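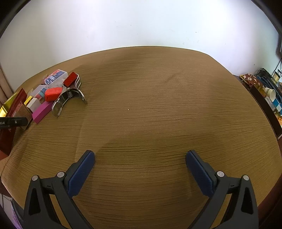

# Covering the Worktable

PRARBY — The cheapest repair in a home workshop is a new covering for the table. A wood-grain sheet hides old glue and paint, wipes down with a damp cloth and costs less than sanding and refinishing the top.

Koton, a hardware store on the main street, sells the covering off the roll. Brown outsells every other color. The store charges $9 a yard, and most tables need 3 yards or less.

The usual complaint is creasing. A sheet that has been stored folded will keep a line down its length for months. Herrero, an upholstery shop nearby, tells customers to unroll the material the night before and leave it flat on the floor. Spring clamps hold one edge while the rest is pulled smooth from the middle out.

Dark grain patterns hide pencil marks and small stains better than pale ones. They also hide dropped screws. People who work with small parts often keep a tray at the back of the table for that reason.

Plollis, a shared workshop that opened in September, covered its tables before the first members came in. The job took nearly 29 yards. Members put their clamps and hand tools in one corner when they finish, and the tops get wiped at closing. Two sheets have been replaced so far, both after knife cuts.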